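Jesine House Residents' Association
Minutes of the furnishings meeting, April 9, 2023

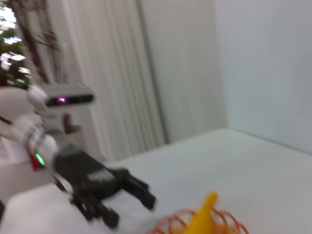 Present: Marjatta Toivonen (chair), P. Heiskanen, the Stindow Street members, and both members from the garden side. Apologies were received from the second-floor representative.

1. Minutes of the last meeting
Approved with one correction. The lamp bought in November was for the stair landing, not the reading room.

2. Curtains
The chair had two prices for cleaning the white curtains. The first is for collection, cleaning and rehanging and comes to 123 dollars per window. The second is cheaper but we would have to take the curtains down and put them back up ourselves. Members talked about whether the pleats would hold if they were washed in the machine downstairs. P. Heiskanen washed a similar pair at home and had to press every fold by hand, which took most of an evening.

Agreed to use the collection service, one window at a time, so that no room goes without curtains. White will be kept. A suggestion to change to a heavier cream fabric was discussed and dropped - the garden side members felt it would make the room dark in winter.

3. Windows
The view onto the greenery was mentioned by several people as the best thing about the room, and there was no support for frosted film on the lower panes. The outside of the glass needs washing once the pollen is over. Heiskanen to ask the usual window washer for a date.

One member asked again about drafts. The seals were looked at last year and the chair will find the report and send it around.

4. Branches and plants
Short discussion about what should stand by the window. Some members like bare branches there and others would like more leaves. Agreed that whatever is there should be kept clear of the curtain, as stems catch in the fabric when it is drawn. Anyone bringing in cut branches should shake them out on the steps first.

The watering list has run out. A new one will go up on the inside of the cupboard door.

5. Table
The Lido catalog was passed around. The extending table on page 70 was liked but it is too long for the room with the leaves out. The chair had measured and there would be very little space left to walk past it. Left over until members have seen one in the store.

Until then the tabletop is to be wiped down after use, and hot dishes go on a mat.

6. Money
The furnishings account stands at 3,814 dollars. The curtain cleaning will be paid from this. No other spending was approved.

7. Other business
The spare key is back on its hook. A request for a second coat rack was noted - Stindow Street members may have one to give away and will check the size.

Next meeting to be set by email. The meeting closed at 6 p.m.

Minutes taken by the garden side, checked by M. Toivonen.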